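4. Moving your old backups onto the new drive

Okay, this is the part I put off for months, so I've tried to make it painless for you. I'm using Tonach 13 with a Lepik external drive, and the menus may be worded a little differently in older versions.

1. Plug in the drive and wait until it shows up in the Tonach sidebar.

2. Click Storage, then Add Location, and pick the drive. Mine is named Molden (you can call yours anything you like, just skip the spaces!).

3. Turn on encryption before you copy anything. Write the passphrase down on paper and put it somewhere away from your desk.

Caution: there is no reset link for this passphrase. Lose it and the files are gone.

4. Choose Move Archive and hit Start. I had 1,683 files and it ran through lunch, so don't sit there watching the bar.
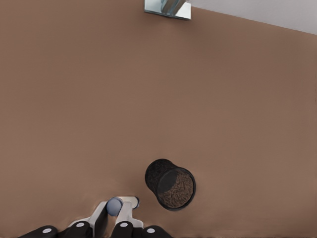 5. When it's done, open the log and compare the two totals at the bottom. They should match exactly. If they don't, run Verify and then Move Archive again – it only picks up what it missed.

Note: Gediminas Lūse wrote in to say that his log stopped at 300 lines. That's a display setting, under View > Log Length.

6. Eject the drive and unplug it. I plug mine back in every February for a test restore, which is section 5.

Questions? Use the contact form | © Deltthorpe Home Computing Notes | Back to top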